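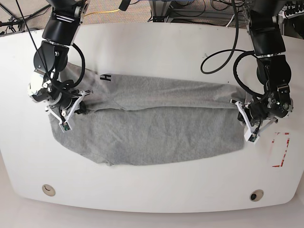 About Jikescombe Songbook

Jikescombe Songbook started as a shoebox of chord sheets and a website that took 20 seconds to load. The shoebox has been retired. The website is faster now, though we still get mail from people who miss the old green background.

We teach country, folk and old gospel tunes on acoustic guitar, mostly to grown-ups who bought a guitar once and felt bad about it for years. There are 315 lessons on the site and 72 free chord sheets, all in keys a normal human voice can reach. If you can manage G, C and D, you can start tonight. If you can't manage F, welcome - neither could half our members, and the capo was invented for a reason.

Our lessons are filmed upstairs in Fellbridge, over a bakery, so you may hear a mixer during the slow waltzes. We've stopped apologizing for it. One member asked what key it was in (B flat, more or less).

Full lessons are paid for one at a time. We tried a subscription in December and didn't care for it, and judging by the letters, neither did you.

Song requests go through the contact page. We read them all, including the 3,401 asking for the same train song. It's coming.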